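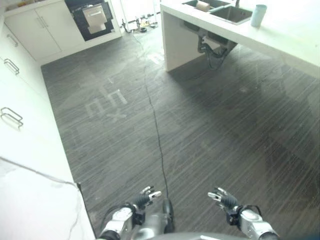
Dark floors are a mistake in a kitchen, and I say that as someone who chose one

20 October had come and gone for five years before I admitted it. That was the date we signed for the tiles, and I remember it because the fitter wanted the deposit the same afternoon. They are called Drallon, in a colour the shop describes as "storm", and they cost more than the oven.

I am not going to say they look bad. A dark grey tile with a bit of shine on it looks very good in a showroom, and it looks good at home for a short while after mopping. My complaint is with the rest of the week.

People buy dark floors because they think dark hides dirt. It hides some dirt. Soil from the garden disappears on it, and so does a spilt cup of coffee, until you step in it. But most of what lands on a kitchen floor is pale. Flour is pale. So are breadcrumbs, onion skin, porridge oats, dust, limescale and the hair of our dog. A cream floor would swallow the lot. Ours puts it on display.

Then there is the gloss. A shiny floor shows you whatever is above it, so you get the window twice and every lamp twice. In the evening I can see the ceiling lights in the tiles better than I can see what I have dropped. Visitors like this. They say it makes the room feel bigger. They do not have to find the lid of the vanilla bottle.

Shine also shows footprints, mainly bare ones. I tried three ordinary cleaners and they all left a film. A woman in the hardware shop sold me a bottle of Zorkitel, which did leave less of one, but only if I went over the floor a second time with clean water and then dried it with a towel. I did that for a month. I have stopped.

The advice you get when you buy is no help. The Primik showroom has 147 floor samples on its back wall, each one the size of a paperback, and all of them are clean and lit from above. You cannot judge a floor from that. Ask for 2 full tiles, take them home, put them by the cooker and leave them there unwiped for a week. If the shop says no, go to another shop.

I would also look hard at pattern. Fine lines or streaks in a tile do more for you than colour does, as they give the eye something else to look at. A plain black tile must be far worse than ours. The best floor I have lived with was in a rented flat: a matt, speckled, mid-brown vinyl that I thought was ugly. I must have mopped it once a fortnight and it always looked the same.

My neighbours have just had a kitchen put in by Morsy and were set on charcoal gloss. I told them all this over the fence. They went for charcoal gloss - and I understand it, I would not have listened either. You see a floor like that in a magazine and it is hard to want speckled brown.

We are keeping ours for now. Taking it up would mean taking out the plinths and probably the dishwasher, and the quote was around £80 a square metre before any new tile had gone down. I have bought a bigger doormat and a better broom.

Shares: 80
Comments (2)

tilesandtea
We have matt slate and it is no better for crumbs. It does not show footprints though, so I agree about the gloss.

northfacing
Disagree. Ours is nearly black, gets swept after supper and looks fine. Cream grout was the thing I regretted.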